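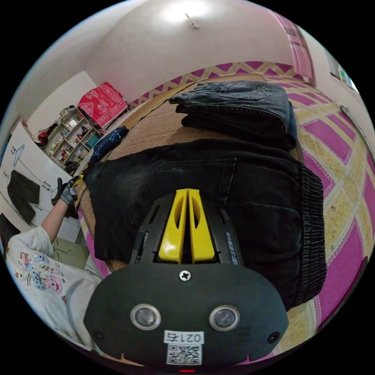 Bedroom and Laundry Day Check, Huaranga house, back bedroom
Done September 29, 2022
Marks: OK = fine, FIX = needs doing, WATCH = look again next time

I go through this list every fall when the warm-weather clothes go away and the heavy pants come out, and every year my comments get longer (sorry!). Part of it is safety stuff and part of it is just me trying not to wreck good clothes. If you're using my list for your own place in Erstead or wherever, cross out whatever doesn't apply.

THE BED AS A FOLDING TABLE

1. Straw mat lies flat, no curled corners – OK
I love this mat. The tan goes with everything and it makes a nice firm surface for folding, much better than a puffy comforter where everything slides into the middle. I ran my palm over the weave in both directions. Go slow when you do this, a straw splinter under the fingernail is no joke.

2. No broken straw ends that could snag knits – FIX
Found one rough patch by the pillow end. I trimmed it with nail scissors and it still catches a little. Plan is to put a strip of cotton tape over it in October. Jeans don't care but a sweater would.

3. Mat brushed off before clean clothes go down – OK
Crumbs and lint get down in that little grid. I shake the mat outside first and then use the soft brush. Vacuum hose is okay on low. I did it on high once and lifted a strand right out.

4. Carpet edge clear of where I stand – WATCH
The big magenta and pink one with the diamonds and zigzags is my favorite thing in the house and it goes along the side and across the far end. It's also thick, heavy and very good at grabbing a toe if any of it hangs down to the floor. Push it back before you start walking around with an armful of laundry!

5. Carpet color doesn't come off on clothes – OK
I did the damp white rag test. Press for a count of 24, lift, look. Nothing on the rag this time. I would still never leave damp whites on that much pink overnight.

6. Bed frame doesn't wobble when you lean on it – OK
Leaned on it with both hands, then sat down hard. One bolt took a quarter turn.

CLOTHES CHECK, ONE PIECE AT A TIME

7. Pockets emptied – OK
Every pocket, back ones too. Last year's haul was a lip balm, a screw and a folded receipt that had turned into felt. Lip balm in a dryer is a whole afternoon of your life, so please just check.

8. Black pants spread out flat before folding – OK
I like to lay them all the way out on the mat with the pocket side showing. You see so much more that way than when you hold them up by the waist. The charcoal has gone faded and a bit mottled, and I'm fine with that – they're comfy pants, they've earned it. I wouldn't re-dye them, personally. Tried that on another pair and the bathtub was gray for a week.

9. Elastic waistband still has stretch – WATCH
Gathered, ribbed waistbands go before anything else does. Pull it gently, let go, see if it comes back. Then listen! If it crackles, the rubber inside is drying out. Mine came back but kind of slowly. No hot dryer for this pair from now on, hang dry only.

10. Seams and crotch checked for thin spots – OK
Hold up to the window. A few pinholes is fine for house pants.

11. Jeans folded and stacked with the heavy ones at the bottom – OK
The dark gray denim is in its stack at the far part of the bed, back pocket side up so I can tell at a glance what I've got. I'm a little vain about that stack. It sits nice and square! Keep it low if it's going on a shelf over your head, denim weighs more than you think when it lands on you.

12. Rivets and zippers, no sharp bits – OK
Run a thumb around each rivet. Close all zippers before washing and again before storing, they chew up whatever is next to them.

13. Small items matched or set aside – FIX
The navy one with the faint light pattern is still in a crumpled little heap over to the left. It needs a shake and a fold like everything else. Small things always end up last with me and then they end up on the floor, and then I step on them in socks and go skating.

THE ROOM

14. Walking path from door to bed clear – OK
Four shoes and a hamper moved. The rule is I should be able to get out in the dark without putting my hands out.

15. Smoke alarm tested – OK
Pushed the button, jumped out of my skin, same as always. Battery changed while I was up there.

16. Outlet near the bed cool, no scorch marks, nothing pushed up against it – OK
Plug for the steamer gets pulled every single time. I don't trust myself to remember so I leave the cord draped over the doorknob, where it bugs me.

17. Iron and steamer kept OFF the bed – OK
Big one. Straw burns. I don't care how quick a touch-up it is, don't do it on the mat. Take the pants to the board. My Fultik steamer also spits when it's low on water and I don't want wet spots in the weave either, they go dark and then they go musty.

18. Nothing stored against the heater – FIX
Two boxes are too close. I know. They're going to the hall closet before we turn the heat on in October.

19. Damp and mildew check under the mat – OK
Lift a corner and put your nose right down there (glamorous!). Smelled like hay. If it smells like a basement, get it out in the shade with some breeze for a day, both sides. Strong sun makes straw brittle.

20. Detergent and moth stuff out of reach – WATCH
The Plumness pods have moved up to the high shelf with the lid snapped shut. The cedar blocks can stay in the drawer. I quit mothballs completely, the smell gave me headaches and it would not leave the jeans.

STILL TO DO
Cotton tape for the rough patch on the mat
Fold the navy piece and put it where it goes
Move both boxes away from the heater
Stretch test on the black waistband again next laundry day – if it's gone slack I'll thread new elastic through, I've got a piece in the sewing tin that should be long enough
Buy a second soft brush, the old one is shedding worse than the mat

Took me about 17 minutes without the folding. With the folding, most of the evening, but I had the radio on.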